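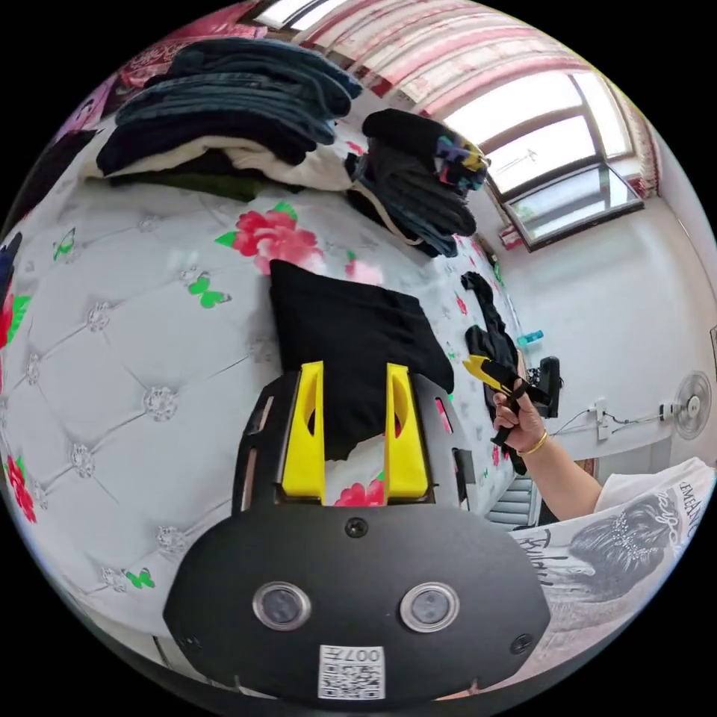 Objetou-se, num dos pareceres à primeira versão, que «ninguém mente sobre lençóis» e que a desconfiança aqui exposta seria, por isso, desproporcionada ao objeto. O parecer acrescentava que as perguntas sobre a frequência de lavagem da roupa de casa são inócuas, fáceis de compreender e respondidas de boa fé, e que um inquérito bem ponderado bastaria para estimar o consumo doméstico de água e de energia associado à lavagem.

Figura 4. Pano preto dobrado, pousado sobre a cama; vê-se uma pequena rosa estampada na roupa de cama.

Início Sumário Artigo Figuras Referências Anterior Seguinte

4. A frequência declarada e os seus limites

Aceitamos a segunda metade da objeção. As pessoas respondem, na sua maioria, de boa fé. Duvidamos é de que a boa fé resolva o problema. Quem declara que muda os lençóis «todas as semanas» pode estar a descrever um hábito, uma intenção, a regra que aprendeu em casa dos pais ou a última semana de que se lembra. O questionário recolhe tudo isto na mesma casa da grelha, e o analista recebe um número limpo que não traz consigo a sua origem.

4.1. O que o inquérito Sepp perguntou

O inquérito Sepp continua a ser a fonte mais citada nos trabalhos sobre lavagem doméstica na região de Zomcombe. Teve 3000 respondentes, o que explica parte do seu prestígio, e um questionário curto, o que explica outra parte. A pergunta central era: «Com que frequência lava a roupa de cama?» As respostas possíveis iam de «mais de uma vez por semana» a «menos de uma vez por mês», com uma opção residual para quem não soubesse.

A formulação levanta pelo menos três dificuldades que a dimensão da amostra não atenua. A primeira é gramatical. «Lava» dirige-se a quem responde, mas em muitas casas a pessoa que responde não é a que lava, e as instruções aos entrevistadores não previam substituição. A segunda está em «roupa de cama», expressão que para uns abrange apenas lençóis e fronhas e para outros inclui a colcha, a manta, o resguardo do colchão e até o pijama. A terceira é a ausência de período de referência. Uma pergunta feita em novembro, com mantas em uso e estendais interiores, não é a mesma pergunta feita no verão, ainda que as palavras coincidam.

O relatório do Sepp menciona a segunda dificuldade numa nota e dá-a por resolvida mediante «instruções verbais». Não encontrámos o texto dessas instruções. Enquanto não aparecer, parece-nos prudente tratar a categoria como aquilo que é: um agregado de objetos diferentes, lavados a ritmos diferentes, por pessoas que lhes chamam a mesma coisa.

4.2. Peças sem categoria

O caso mais incómodo é o das peças que passam pela cama sem lhe pertencerem. A cama funciona em muitas casas como mesa de dobragem, prateleira provisória e lugar de espera. Um pano dobrado que ali se encontra (Figura 4) pode estar a caminho da gaveta ou a caminho do cesto, e a dobra, que tendemos a ler como sinal de asseio, nada diz sobre a última lavagem. Dobra-se o que se lavou. Dobra-se também o que se usou uma tarde e se tenciona voltar a usar.

Este estado intermédio não existe em nenhum dos questionários que consultámos. A roupa está limpa ou está suja, e a passagem de um estado ao outro é suposta instantânea. Os modelos de consumo herdam a suposição: multiplicam o número de utilizações declaradas entre lavagens pelo número de peças e obtêm cargas de máquina. Uma peça usada uma hora conta como uma utilização, tal como a peça usada durante um turno inteiro. O erro pode compensar-se na média, é certo. Pode também não se compensar, e os autores que invocam a compensação não costumam apresentar os dados que a demonstrariam.

A cor complica mais um pouco. Nas entrevistas de Vedden, a que voltaremos, as peças escuras eram descritas como «menos urgentes», e vários agregados acumulavam-nas até perfazerem uma máquina completa. A frequência de lavagem de uma peça preta depende então da quantidade de outras peças pretas que existam em casa, variável que o Sepp não recolheu e que, tanto quanto sabemos, nenhum inquérito comparável recolhe.

4.3. Os diários de Vedden

O estudo de Vedden tentou contornar a memória pedindo aos participantes que registassem cada lavagem no próprio dia. Foram distribuídos cadernos a 400 agregados, a partir de 18 de maio de 2020, e recolhidos ao fim de quatro semanas. O conjunto final contém 1695 registos utilizáveis. É material precioso, e os seus autores merecem crédito por terem publicado também os cadernos incompletos.

Discordamos da leitura que dele se fez. Comparados os registos com as respostas dos mesmos agregados a uma pergunta do tipo Sepp, aplicada antes da entrega dos cadernos, a frequência registada ficou abaixo da declarada. Daqui se concluiu que os inquéritos sobrestimam a lavagem e que bastaria aplicar às respostas um coeficiente de correção. A conclusão é cómoda. Pressupõe que o caderno diz a verdade e que a pergunta a deforma, quando o caderno tem deformações suas.

A mais evidente é o cansaço. Os registos concentram-se nos primeiros dias e rareiam depois, padrão que os autores atribuem a uma «normalização do comportamento» após o entusiasmo inicial. Não excluímos a hipótese. Mas uma família que deixa de escrever e uma família que deixa de lavar produzem o mesmo caderno em branco, e nada no protocolo permite distingui-las. Teria bastado uma leitura do contador da água no início e no fim do período. Foi ponderada, segundo o relatório, e abandonada por motivos de custo.

Há depois a época. A primavera de 2020 foi, para a generalidade das casas, um período de permanência invulgar. Usou-se menos roupa de sair e mais roupa de estar, e as camas tiveram ocupação diurna. Os autores reconhecem a circunstância na introdução e esquecem-na nas conclusões, onde o coeficiente surge sem data, pronto a ser aplicado a qualquer ano. Já o foi, em pelo menos dois trabalhos posteriores, sem reserva alguma.

4.4. A indústria e o número redondo

Uma palavra sobre as fontes comerciais. O folheto que acompanha o detergente Botico recomenda a lavagem semanal dos lençóis e apresenta a recomendação como resultado de «estudos», sem os identificar. Contactada por nós, a marca remeteu para o inquérito Sepp. Ora o Sepp não recomenda coisa nenhuma: regista que a resposta «uma vez por semana» foi a mais escolhida. Entre a resposta mais escolhida e a frequência aconselhável vai uma distância que o folheto percorre numa linha.

O circuito merece atenção porque se fecha. O folheto difunde a norma, o respondente conhece a norma e devolve-a no inquérito seguinte, e o inquérito seguinte servirá para confirmar o folheto. Não afirmamos que a norma nasceu assim, nem temos meios para o provar. Afirmamos apenas que uma resposta que coincide com a regra publicitada deveria ser lida com mais cautela do que uma resposta que dela se afasta, e que na literatura se faz o contrário: os valores afastados são revistos, às vezes eliminados como anómalos, e os conformes passam sem exame.

O mesmo vale para as temperaturas. Quando se pergunta a que temperatura se lava, as respostas caem quase todas nos valores impressos no seletor da máquina, como seria de esperar. Daí a tomá-las por temperaturas da água vai outro salto. Os programas ditos económicos podem trabalhar abaixo do valor indicado durante boa parte do ciclo, e o utilizador não tem modo de o saber.

4.5. O que se pode ainda aproveitar

Do que fica dito não decorre que os inquéritos devam ser postos de lado. O Sepp serve para comparar grupos entre si, desde que se admita que o equívoco sobre «roupa de cama» se distribui de igual maneira por todos eles. É uma admissão forte, e nas comparações entre gerações temos razões para a recusar, visto que o vocabulário doméstico muda com a idade. Entre bairros da mesma cidade parece-nos tolerável.

Quanto a Vedden, sugerimos que os dados sejam reanalisados apenas com a primeira semana de cada caderno, abdicando do restante. Perde-se informação e ganha-se alguma confiança no que sobra. Fizemos esse exercício para uma subamostra de 50 agregados, escolhidos pela ordem de entrega, e a diferença entre frequência declarada e frequência registada diminuiu, sem desaparecer. A subamostra não foi sorteada e não pretendemos extrair dela um coeficiente alternativo. Já há coeficientes a mais.

Propomos, por fim, que os questionários futuros perguntem pela última lavagem de uma peça concreta, nomeada, que o respondente possa ir ver enquanto responde – o lençol de baixo da sua cama, por exemplo, ou a toalha que usou nessa manhã. A pergunta é menos elegante e exige mais tempo de entrevista. Muitos responderão que não sabem, e essa proporção, que os relatórios existentes relegam para uma nota de quadro, deveria ser o primeiro resultado a publicar. A secção seguinte descreve o ensaio desta formulação em Zomcombe e as dificuldades de codificação que levantou.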